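Household Skills 2: Floors, Bins and Small Tools
Session 3 handout — Picking up before sweeping
Kavitha Kurup, Wavstead Adult Learning

Welcome back! Last week was all surfaces above the waist, and I loved how many of you went home and attacked the top of the fridge. Tonight we get down to floor level, which is my favorite part of the whole course (I know, I know). Bring shoes you can crouch in.

What we cover
Sorting floor litter by size
Lining a bin so the bag stays put
Holding a hand brush and dustpan
Where the tools live afterward

1. Big stuff first, by hand

Anything you can pinch between finger and thumb gets picked up by hand. Crumpled paper, bottle caps, a sock, all of it. A hand brush is wonderful for crumbs and grit and pretty hopeless with a ball of paper, which just rolls off ahead of the bristles and ends up under something. Try it once at home and you'll see what I mean!

Start at the edge farthest from the bin and work toward it. You'll be carrying a handful by the time you arrive, so you make one trip where you might have made six. Look twice beside table legs and in corners. Small torn scraps like to hide there, and they're the ones that get missed.

Flat pieces are slower than balls. Slide a fingertip under one edge, or scrunch the piece where it lies and then lift it. Gopinath Chowdary, who taught this session before me, used to make people practice with a single sheet of tissue on a smooth floor, and it is harder than you'd think.

2. The bin and its bag

Put the bag in before you start. Open it fully, push the bottom down with your fist, then fold the top outward over the rim all the way round. You want a generous fold — a hand's width is good — so that it doesn't slip inside when something heavy drops in. If the bag puffs up, there's air trapped underneath. Lift one side of the fold, press the bag down, and lay the fold back over.

A light-colored or see-through bag is handy for learners. You can tell at a glance how full it is, and you can spot a teaspoon before it goes out with the trash. (We have rescued 2 teaspoons and one very nice earring in this class so far.)

Stand the bin on the floor you're clearing. People leave it by the door out of habit and then walk back and forth all evening.

3. Brush and dustpan

Now for the fine stuff. Set the pan down with its lip flat against the floor and the handle toward you. Short strokes, always in the direction of the pan, bristles barely bending. When you have a neat pile, sweep it in, move the pan back an inch, and sweep again. That thin line of dust left along the lip takes two or three goes. It does go in the end!

Between uses, rest the brush bristles up, or hang it. Bristles pressed against a floor for weeks take on a permanent lean and then they skip over the very dust you're after.

Fig. 1 goes with the first exercise. Before reading on, decide which piece you would pick up first and in what order you'd take the rest.

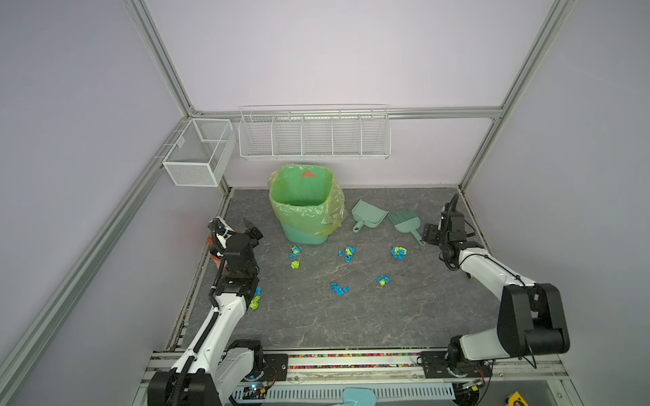

Fig. 1. Crumpled paper on the floor, with a lined bin, dustpan and hand brush.

My own order: the paper nearest the front, then toward the bin, finishing with the ball right at its base. Hema Chettiar argued last term for clearing beside the bin first so you have somewhere to kneel, and I've come round to thinking that works well too. Do try both.

4. Putting away

Shake the pan out over the bin, tap the brush against the inside of the rim, and wipe both if they feel greasy. Then give them a home off the floor. A wall basket or an open wire shelf is perfect, as dust falls through and you can see when something hasn't come back.

For Thursday
Clear one floor at home using the order above. Note the size of the room, how long the picking up took and how long the sweeping took. Last term's quickest was Aravind Sundaram with 81 seconds for a hallway, and he has been asked to bring proof.

Reading: course booklet, page 44, the paragraph on brushes only. Skip the mop section, we'll get to it with buckets in hand.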